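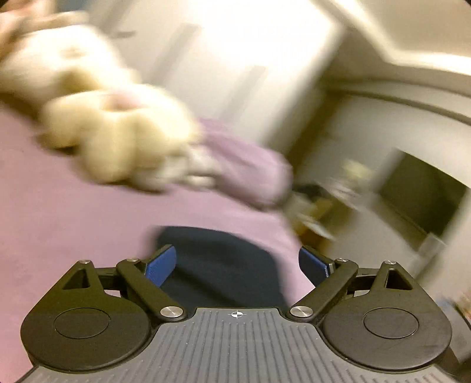 Cream soft toy, pink cloth.

The Last Recap
a short story, 2018-09-08

When the channel Tenska cancelled Hundside, Gijs Van Wijk had already written the first half of his recap. He wrote it always in two halves. The first half he made during the advertisements, with the laptop on his knees, and the second half after the episode, when his tea was cold and the house was quiet. Between the halves he looked at the message board, and there he saw it. The series would stop after this season. There would be one more episode and then a cookery competition.

He read the message three times. Then he went back to his text, in which he complained that Inspector Declercq had again gone alone into a building with no telephone.

Gijs had lived in Motonley for eight years. He had come for a job at the port and had stayed when the job did not. His English was good, but it was the English of somebody who had learned it from television, and in the first winter he said things to the woman in the bakery that only detectives say. Hundside was the first series which he followed from the beginning with everybody else. It was about a town where the dogs could see the dead, and about a policewoman who could not stand dogs. The first season was bad. The light was brown, the ghosts were students with flour in their hair, and the music told you every time what you had to feel. He began to write about it because he wanted to practise his writing, and it is easier to write about a bad thing.

In the second season it became good. He could even say in which minute. Declercq is sitting in the car with the old greyhound, and the dog looks at the empty seat behind her, and she does not turn round. She says, "Is it my father?" and the dog lies down. There was no music. Gijs put his laptop on the floor and forgot to write the first half.

After that episode the recaps were read by 70 people, then by 300, and in the best week by 1000. One of them was Eifion Pritchard.

Eifion wrote under every recap, and he never agreed. If Gijs found an episode slow, Eifion called it patient. If Gijs praised the actor who played the priest, Eifion wrote that he had seen better acting in a bus queue. He corrected also the grammar, but only in private messages, and always with the words "if I may". In this way Gijs learned the difference between "economic" and "economical", and that one does not "make" a photograph. He imagined a retired teacher with a cardigan. He had never asked.

Now, in the night of the bad news, there was no comment from Eifion. Gijs finished the second half without pleasure and put it on the site. In the morning there were a lot of angry comments, most of them about the cookery competition, but nothing with the name Pritchard under it. The next day also not.

On the third day there was a private message.

"Dear Gijs, I hope you will forgive my silence. I have a small confession to make, if I may. I wrote the first season."

Gijs stood up from the table. He walked to the kitchen, where he had no business, and came back.

"Not all of it," the message went on. "I wrote five episodes, under another name, and I was asked to leave before the second. The flour was mine. There was no money for make-up and I said that flour would do. I found your site because I was searching for somebody who had liked it. You had not. But you had watched every minute, and you had noticed that the clock in the church is always wrong, and that was a thing I had put in and of which I was proud. Not even the director had noticed it. So I stayed."

Gijs looked up what he had written in those weeks. It was not nice to read. About the third episode he had said that it was written by a man who had heard of people but had not met one. Under it stood the comment of Eifion Pritchard: "A little harsh, perhaps. I thought the scene at the well had something."

He began an answer and threw it away. He began another in which he explained that his English was weaker then and that he had used words which were too big. That was true, but it was also cowardly, and he threw that one away too. In the end he wrote: "What was the clock for?"

The answer came so quickly that Eifion must have been sitting there with his hands ready.

"It shows the hour in which the next person will die. It is right each time, for all six deaths. They kept on doing it after I had left, I think because the man from the props department liked me. Look at it in the final episode."

The final episode came in the first week of December. Gijs made tea and put the laptop on his knees, and it was closed. It was not a great episode. There were too many farewells in it, and the priest wept for the whole length of a street. But near the end Declercq crossed the square with the greyhound, who could hardly walk any more, and behind her was the church. Gijs stopped the picture. The clock had no hands.

He looked at it until the screen became dark to save itself, and then he moved the mouse and looked again. Somebody had taken a ladder and had removed them – or it was a computer, he did not know how they did these things now.

He opened the laptop and wrote, "Did you see it?"

"I saw it," wrote Eifion. "Give me a moment, if I may."

Gijs gave him a moment. On the television a woman was explaining the rules for the choux pastry. He turned the sound off and began the recap, for the first time from the end, and he wrote "the clock has not any hands", and looked at it, and left it like that so that Eifion would have something to correct.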